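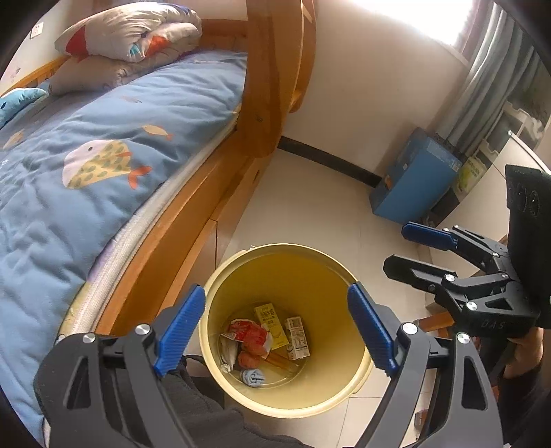
Sorting out the kids' room has turned into a trash question for me, so I'm posting it here. The rule in our place is that floor stuff goes in one bucket first and gets sorted later. We use a round yellow plastic one with a thick rim. By the time I stop, the bottom of it has a yellow carton, a white carton, a crumpled red and white wrapper and a little rolled light blue cloth all in together, and then I have to decide what is trash, what is recycling and what goes in the wash. Is there a better way to do this in a small bedroom? The room has a tile floor and a wooden bunk bed and not much space beside it. I don't want three bins in there.

Posted by plunitz_tiles
Sun 9 June

Re: One bucket or several for a bedroom

One bucket is fine. You are picking up, and picking up should be fast. The sorting takes me four minutes on the kitchen counter with the trash can next to me. If you sort while you're bent over on the floor you will quit halfway through.

Posted by Padadik

Re: One bucket or several for a bedroom

I disagree with Padadik. Cloth should never go in with wrappers. One sticky candy wrapper and you have a stain on a sock that was clean when it hit the floor. I do two passes. First pass is anything made of fabric, and that goes over my arm, no container needed. Second pass is everything else, into the bucket.

Also check cartons before you throw them out. I tossed a box once with 300 puzzle pieces in a bag inside it. The puzzle was 1000 pieces, so the rest of it was no use to anybody after that.

Posted by oakstreet633

Re: One bucket or several for a bedroom

Two passes sounds right on paper. My kids are 4 and 7 and they will do one pass if I'm lucky. They like dropping things in the bucket. If I tell them fabric only, I get an argument over whether a stuffed rabbit is fabric.

I could put a mesh bag on the bunk bed post for cloth and keep the bucket for the rest. Has anyone tried that?

Posted by plunitz_tiles

Re: One bucket or several for a bedroom

Tried it. The bag works on the ladder side. On the other side it hangs where the bottom bunk kid gets in and out, and ours was pulled down within a week. Get one with a drawstring and a flat bottom.

On the bucket itself, a light color is a good choice. We had a black one and small things stayed in it for months. I found a library card in there in December that I had already paid to replace.

Posted by Jorkeck_mom

Re: One bucket or several for a bedroom

Does the bucket live in the bedroom or do you carry it in? I think this matters more than how many you have. When ours stayed in the room it became a trash can. The kids stopped seeing it as a pickup bucket and threw snack packages in it all day. Now it stays in the hall closet – it comes out, gets filled, gets emptied and goes back.

Posted by Bălan_north

Re: One bucket or several for a bedroom

It has been living right beside the bunk bed, so that may be my problem. A typical load from that spot is one big shiny red package on top, with a rolled grayish-blue fabric thing and something deep red and crumpled under it. The package is the part that bothers me. I'd like to move snacks out of the bedroom completely, but that is a separate fight.

So the plan for now:

1. Bucket goes down on the tile next to the bunk bed at pickup time only.
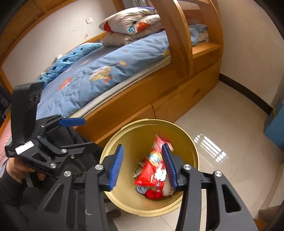 2. Fabric comes out first and goes in a drawstring bag on the ladder side.

3. Cartons get opened and checked before they go in recycling.

4. Bucket gets emptied the same day and goes back in the closet.

Posted by plunitz_tiles

Re: One bucket or several for a bedroom

Good list. I would still skip step 2 and pull the cloth out in the kitchen, but it's your laundry.

Posted by Padadik

Re: One bucket or several for a bedroom

Keep step 2. Rinse the bucket once in a while too, especially under the rim if yours curls over. Crumbs get in there and then you have ants. Dish soap and an old toothbrush will do it.

Posted by oakstreet633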